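News > Concerts & Rehearsals
Print this page | E-mail this page

Spring concert at Lockwood: what singers need to know

The spring concert is in March at the Lockwood Auditorium, and it is the largest room we have sung in. The hall has 878 seats, and the stage is deeper than the one at the church. Ruth Heywood and I went over last month to walk the stage and talk to the house manager, Wayne Garside. Most of what follows comes from that visit.

The program

The running order is now settled. We open with the two short psalm settings, go straight into the folk songs, and close the first half with the Anel cycle. The second half is the mass. Ruth has dropped the encore we had been rehearsing. The program was already long, and the mass has a quiet ending that she would like to leave alone.

In the Anel cycle, please mark your copies with the cuts from last week if you missed rehearsal. There are four. The longest takes out the whole of the second verse in number three, and the altos now come in on the piano's low D with no introduction. Number five has the repeat back in. If your copy has it crossed out in pencil from the fall, erase it.

The tenors are still guessing at the entry on page 31 of the mass. Wayne Mellor has recorded the tenor line with the organ part under it and will send it to anyone who asks. He has done the bass line too, though only for the Credo.

Getting there

Dendar Coaches will take the choir over and bring us back. The bus leaves from the church lot at 2:15 in the afternoon, and the drive is about 40 minutes if the bridge is open. The driver can't wait for late arrivals, so if you are running behind, drive yourself and let Shirley Cheetham know so she can take your name off the list. Her number is on the back of the rehearsal schedule.

If you are driving, use the lot behind the auditorium and not the one at the bank next door. The bank tows. The stage door is on the north side, up a ramp, and there is a buzzer to the left of it. Anyone who has trouble with stairs should know that the dressing rooms are on the stage level but the warm-up room is one floor down. There is an elevator. It is slow and holds only a few people, so please leave it for those who need it.

The bus will leave for home half an hour after the last piece. Leave folders in the blue bins on the bus, in number order if you can manage it.

On the stage

We will stand on the hall's own risers, which are narrower than ours. Ruth has redrawn the standing plan, and the back row is shorter than you are used to. Several second sopranos move down a step and the baritones close up toward the center. The plan will be on the wall at the next rehearsal. Please find your place on it before we start singing, and tell Ruth that evening if you can't stand for the whole of the mass. There will be chairs at both ends of the second row.

The hall is dry. Consonants that sound strong in the church will vanish past the tenth row, and final t's and d's need to be later and harder than feels polite. We will have time on the risers before supper to try this out, and Malou Baldursdóttir, who is playing for us, would like the first part of that time alone with the organ.

The concert begins at 7. The call is 6:30, dressed and with folders. The auditorium will not seat people during the first half once the folk songs have begun, so pass that on to family and friends.

Food

Supper is on your own. The Prurnoso café across the street stays open until 8 and has agreed to put out soup and sandwiches for us from 4:30 on. They prefer cash. No food or coffee is allowed in the dressing rooms, but there is a table in the lower hallway where you can leave a lunch box. Bring water in a bottle with a lid.

Dress

All black, as before. Long sleeves or three-quarter sleeves, black socks or hose, black shoes. Full-length trousers or a skirt below the knee. Plain trousers with a gathered cuff are fine as long as they are solid black, without a stripe or a logo. Jewelry should be small. The lights at Lockwood are strong, and black that has faded to brown or navy shows up badly beside the real thing, so check your outfit in daylight while there is still time to replace it.
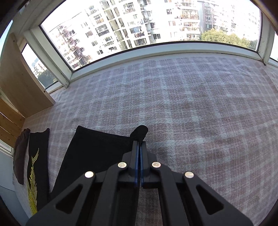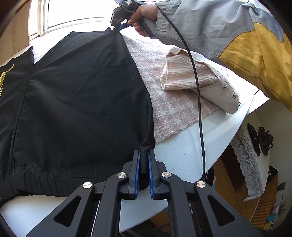 If you need to borrow something, the rack is in the closet behind the music library. Sign for what you take. The longer skirts went quickly last year, and there are more large shirts than small ones.

Folders are black too. Shirley has a few spares with working elastics.

Tickets

Each singer may have two tickets at the member price. After that they are full price at the door or from the auditorium box office, which is open weekday afternoons. Please don't promise people seats in the front block, as the auditorium holds those for its subscribers. The balcony has the better sound in any case, and it is not numbered.

Unsold tickets have to come back to Wayne Mellor by the last rehearsal before the concert. He will be at the table by the door from 6:45.

Filed under: Concerts, Members, Notices

Contact the choir office | Copyright Lockwood Road Singers. All rights reserved. | Back to top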